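仿真厨房里遥操作采的示范，到底值不值得花时间？

发帖：半桶水调参工
版块：机器人学习 / 示范与模仿
2018-11-23

先说背景。我们组想让机械臂学一个很普通的厨房任务：靠近一个带木边的大圆容器，夹住边沿，挪到台面另一头。老板看了 Brestumora 的宣传页，认定在仿真里用手柄遥控采数据又快又便宜，于是让我一个人坐在那里采。目前攒了1394条，训练出来的策略在仿真里勉强能看，换个初始位置就开始乱伸。

我现在怀疑三件事，一件比一件让人泄气：一是示范本身质量不行，我遥控的时候经常停下来想下一步怎么走，这些停顿全录进去了；二是只用腕部视角，视野太窄；三是这条路本身就是吹出来的，拖着真臂手把手教也许早就教会了。

腕部视角大概是这么个情况：
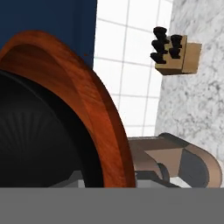
遥操作时的腕部画面，左边是木边容器，右下是夹爪的手指。

大家看看，画面底下一整条灰的是夹爪本体，固定占掉一块，容器又把左半边填满了。我自己遥控的时候都要靠猜，凭什么指望网络不用猜？论坛里有人说“数据够多就行”，我不太信，但也拿不出反驳的证据。请真正做过的人讲讲，别贴论文摘要，我看过。

补充：手柄是 Zirnent 的，映射方式是末端增量控制，夹爪开合是一个按键。没有力反馈。动作按末端位姿差存。

木工转行

没有力反馈还想教夹边沿，省省吧。直接拖真臂，手一碰就知道夹没夹上。仿真里摩擦系数随便填的，学出来也是学那个随便填的数。

至于1394条，数量不说明问题。我见过216条真机示范比这个好用的。

灰度测试员

楼上说得太绝对，不过对“数量”的怀疑我同意。我在 Mishra 的项目里做过一年多遥操作采集，后来又负责清洗数据，下面讲的都是吃过亏的，不保证在你那边成立。

先说停顿。你说的第一条我认为是主要嫌疑。人在遥控时停下来想事情，画面几乎不变，动作接近零，而下一帧突然又动了。对只看当前一帧的策略来说，同样的画面对应两种动作，它学到的多半是“停着”，或者是两者之间一个不伦不类的小动作。你先别急着换算法，把动作幅度画成曲线，看看接近零的段落占多少。我们当时第一次画出来，大约三分之一的帧是在发呆，之前开会还在争论网络要不要加层，想想挺难看的。

处理办法很土：中间的停顿剪掉，但夹爪开合前后的停顿要留。夹爪闭合需要时间，这段时间末端本来就该不动，你把它一起剪了，策略就会还没夹住就抬手。我剪错过一次，白训了两天。

再说视角。只用腕部相机够不够，要看你的任务分几段。靠近边沿、对准、夹，这几步腕部视角其实占便宜，因为目标和手指在同一个画面里，相对关系直接看得到。麻烦在挪到台面另一头那一段，这时候容器挡在前面，目的地在哪里全靠背景里那点瓷砖和大理石去推断。你换初始位置就乱伸，我猜也和这个有关：网络可能根本没在看容器，它记的是某种背景配某种动作。

要验证也容易。找一些末端姿态相近、背景差别大的帧，喂给策略，看输出变不变。 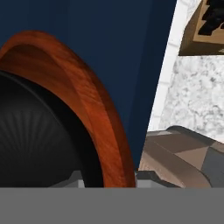 如果背景一换输出就跑得很远，那就别再采同一种开局了，采多少都是在加固这个毛病。把容器摆放、起始姿态、台面上东西的位置都打散，每种组合采两条就够，少而杂比多而齐有用。另外强烈建议加一路固定视角，哪怕分辨率低一点。有人会告诉你多一路相机会让网络“学不到重点”，我没见过谁拿出过像样的对照实验。

关于拖动示教，我的态度是别神化。拖真臂确实手感好，接触那一下是真的，可是人站在旁边，手和胳膊会进画面，部署的时候又没有这个人。通常得拖一遍记轨迹，再让机器自己回放一遍录图像，回放时东西只要摆偏一点，这条就废了。仿真里遥控没有这个麻烦，重置也快。两边各有各的坑，宣传页只写对方的坑。

摩擦系数那个问题楼上说得有道理，但那是往真机迁移时的问题。楼主现在连仿真里都没过关，先查仿真里的事。

最后提醒一句，你没写这些示范是几个人采的。要是就你一个人，前几百条和后几百条手法肯定不一样，新手期那些绕来绕去的轨迹不妨先拿掉再训一次，看成功率变化。我估计会升，升多少不敢讲。

半桶水调参工（楼主）

曲线画了，比想象中难看，接近零的段落一大片，最长的一段停了6秒，我怀疑那次是在喝水。早期的那批也准备先拿掉。

背景那个测试还没做完，先做了几组，输出确实跑得挺远，不过样本少，我不想现在就下结论。固定视角要跟老板申请改环境，他的第一反应是“Brestumora 的页面上没说要两路”。

路过的限位开关

手柄增量控制的话顺便查一下死区。我用过 Brurkellow 的摇杆，松手以后还有很小的漂移，录下来全是朝一个方向的微动，剪停顿的阈值设低了根本剪不掉。Zirnent 的没用过，不知道有没有这毛病，自己松手录一段看看就清楚了。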